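Hevari bottle handling – progress report, January

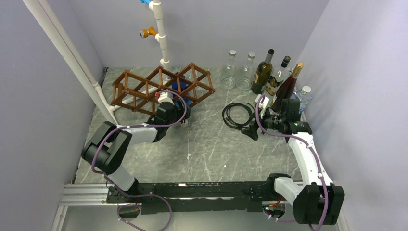
Zaid Kassab
January
Print this page | E-mail this page

Search reports Enter keyword

Short version – teleop rig is up, demos are coming in, rack placing is behind where I wanted it. Details below, sorry for the rushed format, the Festesau review got moved up to 4:00 and I wanted this in before.

Demos. 1941 recorded to date on the rack task, all by remote control. That is before cleanup. Expect to lose a chunk of them, mostly early ones where the operator was still learning how the arms lag. Over 40 hours of driving time in total. New operators now practice on a single clear bottle before anything they do gets saved. Helps a lot.

Task as it stands: pick a bottle from the group at the back right, bring it across, slide it into a diamond cell in the wooden rack. Left arm works the rack, right arm works the bottles. Both on the one rail at the near edge of the table, so the handoff happens in the middle and thats where people slow down.

What's going well
Picking. Wine bottles, the clear ones with silver caps, all fine from remote. Mixed set on purpose, Cillarard asked for different glass colors and neck shapes and I think they were right.

What isn't
Insertion. The lattice is tight and the operator has to get the angle right before pushing. If the bottle goes in crooked it wedges, and then the left arm has to nudge it or back it out. We've started keeping those recoveries as their own demos instead of throwing them away. Small clear bottle at the far right of the group gets hidden behind the right gripper from our fixed view – operators end up guessing. Want a second view on that side.

Hand guiding. Tried it for 2 afternoons, moving the arms directly. Smoother paths, but slow to reset and tiring with two arms. Parked for now. Could come back for the insertion part only.

Housekeeping. Purple cables on both arms still need tidying, the one on the right hangs down off the link more than I like. Coiled black cable needs to come off the tabletop before the next batch. Chatzigeorgiou has the parts list for the cable clips, waiting on a quote.

Next period
– finish cleanup, drop bad demos, send the count to Hevari
– second view on the right side
– first training run on picking only, then insertion seperately
– decide on hand guiding

Spending is on plan. Only ask is 2 more operators for the insertion demos, part time is ok. Can talk through it at the review.

Zaid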